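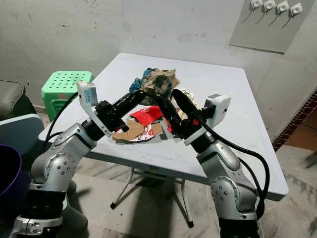
The gripper comparison has run its first full block, and I would hold off on the Omix order until a second one is done. Both arms worked the same job throughout, clearing litter from a folding table. Warnel says its fingers handle "any light waste." I don't think we have shown that. A pile with a red plastic wrapper, a flattened piece of cardboard and some crumpled paper in it is a fair test, but it is also a small one, and the two fingers have to close in from both sides to get at it.

Results to 15 March 2024

We logged 200 attempts with each finger set. Warnel cleared the table in 82 percent of them and Omix in 79. Hildegard Brinkmann reads that as a win for Warnel. I read it as a tie, and a tie is a poor reason to spend $3,456 on either one.

Most of the misses were thin, flat pieces. The fingers slid over them or pushed them toward the table edge. Crumpled things were easy for both sets and probably flatter the totals - Yesenia Quezada is splitting the log by item type so we can see how much.

Cameras and controller

The Loltow camera has not been compared with anything yet, so please ignore the line about it in the last report. The Aguirre controller stopped twice during the Omix runs. We restarted it and kept those attempts in the count as failures, which may be unfair to Omix.

Next

Repeat both sets with flat items only, then swap left and right. No purchase request before that. The October end date still stands.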